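Week 6 – Baskets, weaving and who got paid for it

Okay, so last time we left off with the willow growers, and I promised I'd get to the money. Grab the Villanueva reading if you have it, because I'm going to lean on chapter two pretty hard (the Brakar chapter can wait until next week).

Remember that a weaver in the Stestoretti valley almost never sold straight to a customer. She sold to a dealer, the dealer sold to a shop in Peltton, and every hand along the way took a cut. The one surviving dealer's book lists 1,651 baskets bought in a single season and 1,577 sold on. I love that gap! Were the rest damaged, given away, kept back? Bring me a guess. 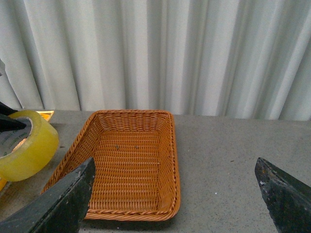
Page last changed: 7 Mar 2024

A word on terms, as they come up in the reading and people mix them up every year. Stakes are the stiff upright pieces, weavers are the thin ones that go in and out, and the border is whatever finishes off the rim. A twisted, rope-like border took longer than a plain one, and the dealers knew it – they still tried to pay the same rate. You'll see the weavers complaining about this in the June letters.

Then there's the big Peltton order, 4,000 baskets for the fruit trade. Whole households got pulled in, kids included, and the school register for those weeks is full of blanks. Read it next to the dealer's book and tell me who you think came out ahead.

For next class: Villanueva up to page 16, plus one paragraph on the missing baskets. Handwritten is fine if I can read it.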